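Danica Nedeljković

1/ I am building a small robot arm in the workshop I share with Fatos. The goal is modest: it should wipe a bar with a cloth. It is more difficult than I expected, so I will write the steps in this thread.
6 comments · 54 shares

2/ The arm has 6 joints, all printed at home. The first gripper was too hard and the cloth slipped out every time. Now the fingers have a soft rubber skin, cut from an old bicycle tube.
3 comments · 11 shares

3/ The controller board is a Skaltow. I paid too much for it, but the manual is clear and I could read it without a dictionary - this matters to me.
9 comments · 4 shares

4/ First test on a straight pipe: good. Second test on a curved pipe: the arm pushed so strongly that the table moved. Fatos was drinking coffee on this table. I have lowered the force limit to half.
17 comments · 38 shares

5/ A straight pipe is too easy, so I looked at how the job is done with two hands on a real machine. One hand holds the grip, the other presses the cloth on the same bar. My arm has no second hand to hold anything.
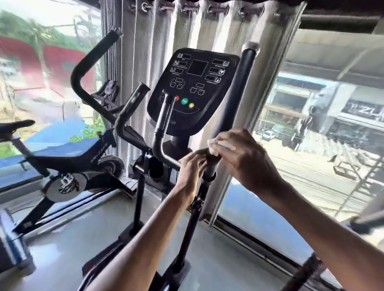

12 comments · 21 shares

6/ New plan: a fixed clamp will do the work of the holding hand. I drew it last night and the print needs 216 grams of plastic. Gorazd says I can make it thinner. I will try his version first.
5 comments · 8 shares

7/ Still open: how can the arm feel that the cloth has folded under itself? If you have solved this with cheap sensors, please write to me. I will post the clamp files in November.
14 comments · 19 shares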